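Trurkville Pottery & Porcelain ID Circle
Frequently asked questions
Last updated February 14, 2026

What do you do?
We look at old ceramics and try to say what they are. Mostly European stoneware and Asian export porcelain, some American art pottery. Free, by email or in person at the Purkum table sale in April.

Do you do valuations?
No. Not for insurance, not for probate, not "just a ballpark". We can tell you if a thing looks 18th century or 1970s. What somebody will pay for it is another matter. Try an auction house, most have a free form.

What do I need to send?
Clear photos of the whole piece from two sides, the base straight on, the inside of the foot rim, any mark up close. Height and width. Weight if you have a kitchen scale. Daylight near a window, no flash. Flash kills glaze color and half the emails we get are a white glare with a pot behind it.

Please don't clean it first. Dirt in the foot rim is useful. One member soaked a salt glaze jug in bleach before sending and we lost anything the base could of told us.

How many photos is too many?
Up to 12 MB per email, after that it bounces. Send a second one.

Can I bring a piece in person?
Yes, at the sale. Wrap it well, lid separate from body, never packed one inside the other. A snug box beats a big one. Put your name on the box as well as on the piece (paper tag, string, NO tape on gilding, it lifts).
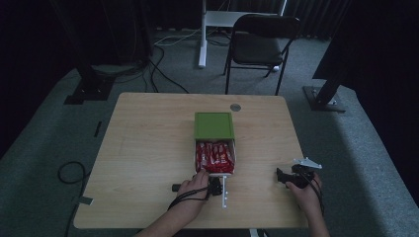

Tags get handed out at the door. Two pieces per person until noon, then whatever we have time for. Last year we saw 190 pieces in a day and ran over, so come early if yours is complicated.

My pot has a mark. Doesn't that settle it?
Rarely. Marks were copied, borrowed, added later, and used by different workshops for generations. We look at the foot first, then body, glaze, decoration. The mark comes last. If all the others agree with it, good.

There's a country name on the base. Does that date it?
Helps a bit. Country names got common on pieces shipped to the US from the 1890s on, after the tariff law changed. But paper labels fall off, and a set might have only one marked piece. So no country name doesn't mean it's older.

What is crazing and is it bad?
Fine cracks in the glaze, from glaze and body shrinking at different rates. Can happen in the kiln or decades later. Also faked, with tea. Real staining tends to be uneven. Even brown all over, we get suspicious.

How do I tell a hairline from a scratch?
Run a fingernail across. A scratch usually catches on one side only. A hairline often shows on the inside too, hold a small flashlight behind it. Tapping for a ring works sometimes but go easy. Lemlem Mekonnen has a longer note on this, ask for it.

Where should I set a piece down to look at it?
Low, flat, clear of everything. Towel on top. Rings and watches off, sleeves rolled. Check for wobble before you put the towel down, a warped foot tells you something about the firing. 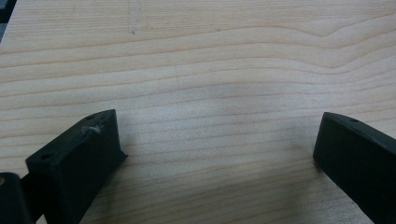 Wood tabletop, close up.

Can you tell me if it's a reproduction?
Often. Not always. From photos we say "consistent with" or "not consistent with" and that's about as far as we'll go. In hand is better.

You said one thing and a dealer said another. Who's right?
Could be either. Ask the dealer which feature they're going on, then write back and tell us. We've changed our minds before. The Belville bowl went from Meiji to 1950s and back agian.

Who answers the emails?
Sumeya Endale for Asian porcelain. Jozefína Kadlec for Bohemian and German. Mulugeta Gebremichael for anything American. If you don't know which, just send it, it gets forwarded.

How long does it take?
Two weeks usually. Longer before the sale. There are 58 in the queue right now. Please don't resend, it puts you twice in the pile and slows everbody down.

Can I use your opinion in a listing?
No. It's an opinion from pictures, don't put our name on it.

Do you keep my photos?
Only if you tick yes. They go in the reference file, with your name off. Want them out later, email and we'll delete.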